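Old songs and the stories behind them > Who recorded "Leave the Porch Light" first?

pruvenfan
I have a 45 of "Leave the Porch Light" by the Emmont Sisters and always took it for the original. The label on mine says Nekel Records, catalog number 2679, no year. Last week a man at a record fair told me the song was older than that and had been a flop for somebody else. He couldn't remember who. Does anyone have the full story? It was my grandmother's favorite and she used to hum it while ironing, always the second verse and never the first.

halfstep_hal
The man at the fair was right. Peter Vrabec wrote it and cut it himself before the Emmont Sisters ever touched it. His version was on a tiny label called Pruven (I assume that's where your user name comes from?) and it sold 900 copies, if you believe the sleeve notes on the reissue. It's slower and in a lower key, and he sings it from the point of view of the person who left. The sisters switched the words around so that it's the one at home singing.

pruvenfan
No, Pruven is the street I grew up on. I had no idea it was a label too. Thanks for this. Do you know which words they changed?

halfstep_hal
Mostly the pronouns. "I'll be up the road by morning" turned into "You'll be up the road by morning," and so on. The bridge is the same in both.

Dorrie K.
I don't think the bridge is the same. I have the sheet music here and the bridge in the Vrabec version runs four lines longer. There's a whole bit about the bus station that the sisters left out. I would guess it was cut to get the song under three minutes for radio.

halfstep_hal
Is your sheet music the first printing? There was a later folio where Vrabec added lines. The record doesn't have any bus station in it. I listened again tonight to be sure.

Dorrie K.
It doesn't say which printing. The publisher is Shahbazi Music and the number at the foot of page one is 912. The cover is blue with a drawing of a gate.

wendell_in_the_attic
Blue cover is the folio, so Hal is right about that one. The first printing was plain cream with no drawing.

I'd take issue with the 900 copies though. Sleeve notes on those reissues were written by the people selling the reissue, and "nobody bought it" makes a better story. I've seen a typed royalty sheet that had it at 3,007. Still a flop, but you would expect to run across a copy now and then, and I have. I've owned two.

halfstep_hal
Where did you see the royalty sheet? I'd like to read it. The notes may be padded but the man who wrote them did interview Vrabec's brother.

wendell_in_the_attic
It was in a box lot I sold on in July of last year. I should have made a copy and didn't. You'll have to take my word or leave it.

halfstep_hal
I'll put it down as a maybe.

Marguerite55
I'm not much for label numbers but I do want to say something about the song. I've always heard it as a song about a soldier. My father was away for two years and my mother played it then. The line about "the long gray line of trucks" can't be about anything else, can it?

Dorrie K.
Vrabec drove a delivery truck before he got paid for music. I think it's just trucks. But lots of people heard it your way, and radio stations played it with the homecoming songs, so it may not matter what he meant.

Marguerite55
It matters a little to me. I'll go on hearing it my way.

tin_ear_tom
Am I the only one who finds the sisters' version too sweet? The strings come in on the first line and never let up. Vrabec has a guitar and what might be a pump organ, and you can hear him breathe. I'd take his any day.

pruvenfan
I only know the sisters, so I can't compare. The strings are what I remember from my grandmother's kitchen, so I'm not going to be fair about it. Is his version on any CD?

wendell_in_the_attic
The reissue Hal mentioned is the only one I know of. Look for it used. The sound is a bit dull on side two but "Porch Light" is the opening track and it's fine.

tin_ear_tom
My sister's store has a music shelf near the checkout and I thought I'd seen it there, but I'm not sure. I'll ask her to order one.

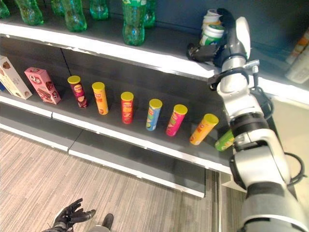
Green soda bottles on the top shelf

pruvenfan
Thanks for looking, Tom. I found one listed by a seller two states over and ordered it. I'll report back on the bridge once it's here.

Dorrie K.
Please do. And write down the second verse if you have the patience – my folio has "lantern" where I'm sure the sisters sing "candle," and I'd like to know which he used.

halfstep_hal
It's "lantern" on the record.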